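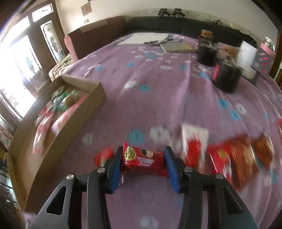

Snack sorting by hand teaches Trelard's robot to pack

Sadcombe firm Trelard has finished the first round of a project that teaches a robot arm to put small packets into a cardboard box. The lessons come from people using a hand-held gripper, which records each move as they make it.

The team logged 771 pickups in April, most of them on tables in ordinary living rooms. Shiny wrappers were chosen because they slip, crinkle and reflect light.

"A hard block is easy," said Sidra Kazmi, who runs the recording work. "A snack packet changes shape when you squeeze it, so the person has to close the grip slowly. We want the arm to pick up that habit."

Six people took part, each working in two-hour sessions. Waqas Dhanial, one of them, said his wrist got tired before he got bored.

The recordings now go to Usmani, which will train the arm and test it on packets it has not handled before. A second round, with jars and bottles, is planned.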